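2nd May

Up early, frost on the ute. Porridge, then in by half past six because Maribel wanted the blocks sorted out before the others arrived.

The arm has been on bin picking since February. I used to do that job with Gilberto, one of us each side of the bench, and we'd get through 2000 pieces on a decent shift. Now I stand there with a tablet and write down what it misses. It got 79 out of 80 on the first run this morning, which Maribel was pleased with. The one it dropped went under the bench and I had to get down on my knees for it. My knees are 63 years old like the rest of me.

I don't mind it as much as I thought I would. My wrists have stopped aching at night. What I miss is the talking. You could talk all day doing blocks, and Gilberto knew everybody's business. He's over at the Timolham shed now, on dispatch, and I see him at lunch if our breaks line up. He says the work is all right but his feet are sore.

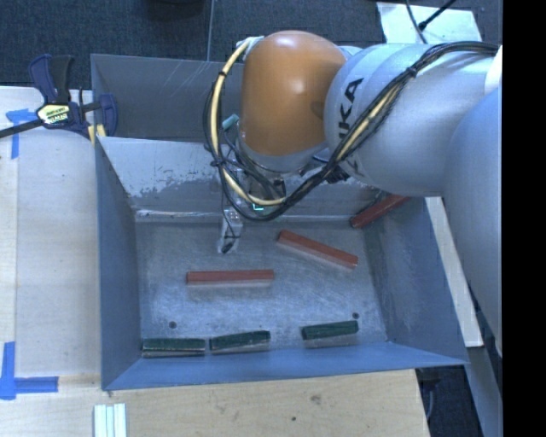
The front bin this morning, three red and three green.

Maribel asked if I'd do the Kikex course so I can reset the arm myself and not ring her each time. It's two evenings a week and there's a bit more money at the end of it. I said I'd think about it. I'm the oldest on the floor by a long way and I don't want to be the one holding up the class. On the other hand I already know most of what goes wrong with it. It has trouble with a block leaning up on the side of the bin, same as the new kids used to.

Had lunch with Gilberto, egg sandwiches. He reckons I should do the course. His cousin did one at Vomasau and got a better roster out of it.

Home by four. Rang the dentist, no answer. Need to buy chook feed and a new colour cartridge for the printer.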